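Stinness Bottle and Bin Sorting Set: data card

Scope
The set covers sorting small capped bottles into two plastic bins on a tabletop. It holds 3763 clips in 351 sessions, recorded in March at the Iseck site. Version 2 replaces the earlier Nekham release.

Work surface
Sessions share one table layout, and bin positions are changed between sessions. The top is striped butcher block inside a black aluminum frame. The pale bin is translucent, so the wood shows through its walls; color-based segmentation of that bin needs checking by hand.

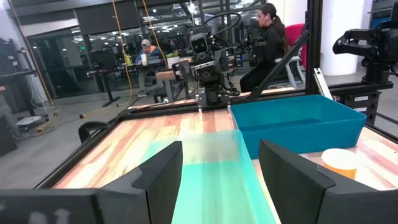 Objects
Labels follow the Babić object list, 11 classes in total. Bottles are labeled by body color and by pose (upright, lying, held). Caps are not a separate class.

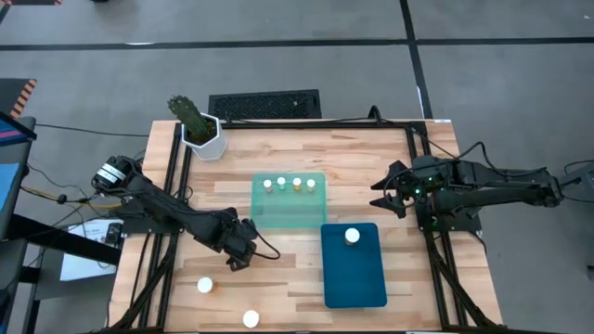 Items that take no part in sorting are labeled "static" and are excluded from the pose counts. A bottle outside both bins keeps its class and is given the location "surface".

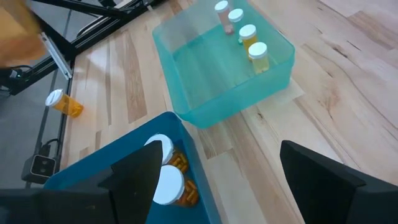
Small bottles upright in the teal bin; orange bottles lying in the blue bin and one outside it.

Known issues
Pale bottle bodies are sometimes confused with one another. Use the revised label file.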